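4 min read

A few posts on river flooding in Skestport, as the new warning map came out on Thursday and I keep getting the same questions.

The map covers the lower valley from the weir at Iridholm down to the harbour. It replaces the one drawn up after the last big flood. The old one had 948 properties in the high-risk zone. The new one moves the line in several places, mostly uphill.

If your street was outside the zone before and is inside it now, the river hasn't changed overnight. The old map used one gauge, at the harbour. The new one also uses the gauge at Iridholm, which picks up water coming off the hills much earlier.

There are 172 properties on the new map that weren't on the old one. Most are along Jelínek Road and the two streets behind it. Those gardens back on to the culvert, and the culvert was left out last time.

Culverts are where a lot of our trouble starts. A river rises over hours and you can watch it. A blocked culvert can put water across a road in the time it takes to make tea. In the May flood the first calls came from Jelínek Road, and the river was still inside its banks.

Ludmila Říha went through the call log for that night and put times against every address. I have her sheet in front of me. Water was reported in the low end of Jelínek Road at 2 a.m. The river warning went out later, when the harbour gauge hit its trigger.

So for those houses the warning came after the water. That is the main reason I wanted the culvert on the map.
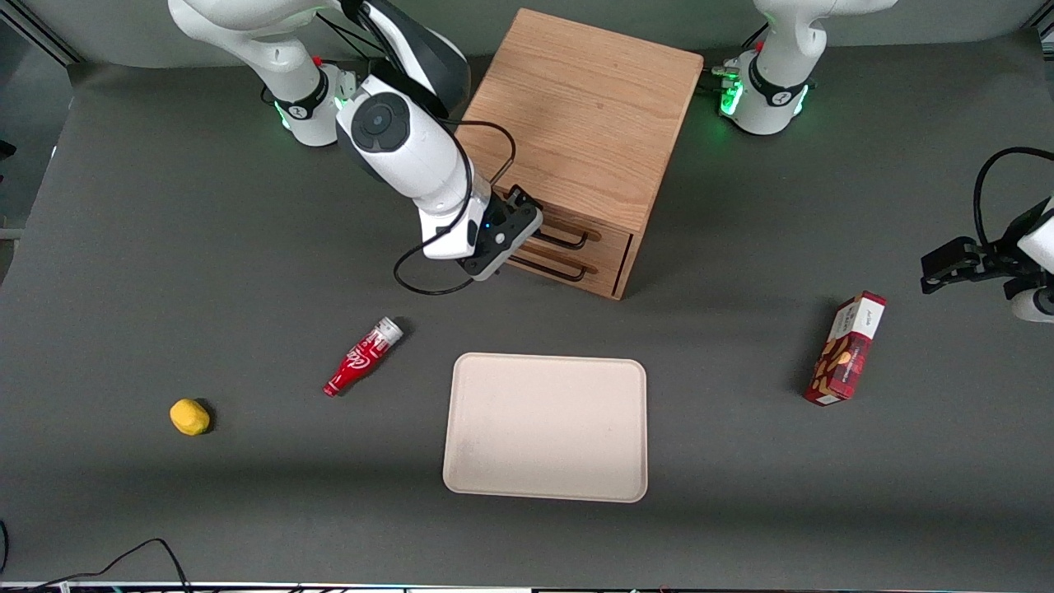

The text alerts are a separate thing from the map. Being in the zone does not sign you up. You have to register your number, and if you changed phones or moved house you should check it is still right.

The alerts now come through Zelum. Same messages, different sender name. Several people have told me they deleted the first one thinking it was junk. Please save the number when it arrives.

There are three levels. The lowest means be ready, the middle one means flooding is expected, and the top one means danger to life. At the middle level you should already be moving the car and lifting things off the floor. Don't wait for the top one.

Someone asked whether the levels apply to surface water too. They don't. They are for the river only. Heavy rain on hard ground can flood a cellar in Skestport with no alert at all. If the forecast is for a long downpour and you are at the bottom of a slope, treat that as your warning.

On sandbags: the depot has them, but they go quickly and you need to be able to carry them. A filled one is heavy. They slow water down and they don't seal a doorway. A fitted door board does a far better job if you can get one.

The grant for door boards and airbricks is open again. Last round 149 households applied and a lot of the forms came back because there was no photo of the doorway. Put the photo in. Tenants can apply as well, with a letter from the landlord.

Insurance. I can't tell you what your insurer will do with the new map, and I'd be wary of anyone who says they can. What I would do is ring them, ask which flood data they use, and write down the answer with the name of the person you spoke to.

If you think your house is in the wrong place on the map, you can ask for a review. Floor height matters here. Two houses next door to each other can have a step's difference and that can decide it. Old flood marks, dated photos and repair bills all help.

The culvert screen gets cleared every 8 weeks at the moment. I've asked for it to be done before any heavy rain forecast as well – no answer yet. In the meantime, if you see branches or bags piled against it, report it and don't climb down to it. The bank is steep and the current at the mouth is stronger than it looks.

A couple of replies mention the footbridge at Iridholm. It is on the list for raising. I don't have a date.

Paper copies of the map are at the library, by the front desk. The print is small, so bring your glasses. The streets are listed on the back.

I'll add to this thread when I hear about the screen.

Contact | Copyright | Back to top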